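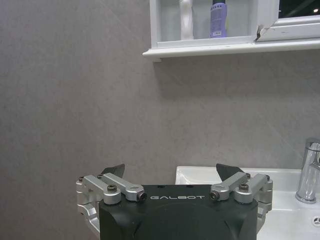

Right, the grey wall stays. I've gone back and forth on this since June and I'm finally sure!

Everyone told me plain grey behind a white sink would feel cold. I love it. The white looks so much whiter, and in the evening the wall goes soft and a bit bluish (best time is half past seven, if the sky's clear).

Paint is Neltex, the washable one. I got through 2 tins for the whole room and still have enough in the bottom for touching up. Goes on thick, so don't load the roller like I did on the first go.

Someone asked about tiles. I did price them! The shop in Pultenden wanted 410 for the wall alone, before fitting. The paint came to 69. I know tiles last longer, but I can repaint this wall a good few times before I've spent that.

And I like how plain it is -- no grout lines to scrub, no pattern to get sick of. A wipe with a damp cloth after washing up and I'm done.

Sink tips, as I've had three messages on it: bicarb and a soft sponge for tea stains, leave it ten minutes, rinse. Never the green scourer. I ruined my last one that way and it went grey in patches, and I don't mean the nice kind of grey.

Next job is the sealant. I'm using the white Jansen stuff and doing it late at night so it gets a proper rest before anyone turns the tap on. Masking tape first, wet finger, tape off straight away while it's still soft.

Still no second shelf, lower down! I keep drawing one and rubbing it out. Part of me wants a short one for the soap and a plant, and part of me wants to leave all that lovely blank wall alone.

If you're near Basadside, the reclaim yard there has taps in a big crate by the door, all sorts, and they let you rummage. I went in for a plug chain and came out an hour later with a plug chain and a very nice brass hook -- no idea where it's going yet, but it's mine now.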